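Home | Tickets | Knowledge base | Log out
1 min read · 2 comments

Tray layout, Otmont break room
Status: open

11th July, W. Sutherland: Spoon keeps sliding under the plate when the tray is carried. Checked tray for warp, none found. Liner from Kaltell ordered, 15 pcs.

G. Huenchumán: Tumbler to stay in a back corner, behind the plate. Planter goes outside the tray. Retest when the liner arrives.

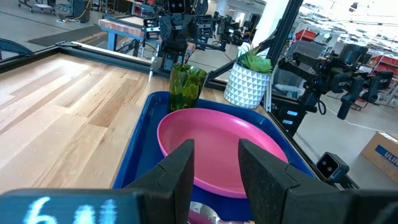
Blue tray with pink plate, spoon and green tumbler; planter beyond the far edge.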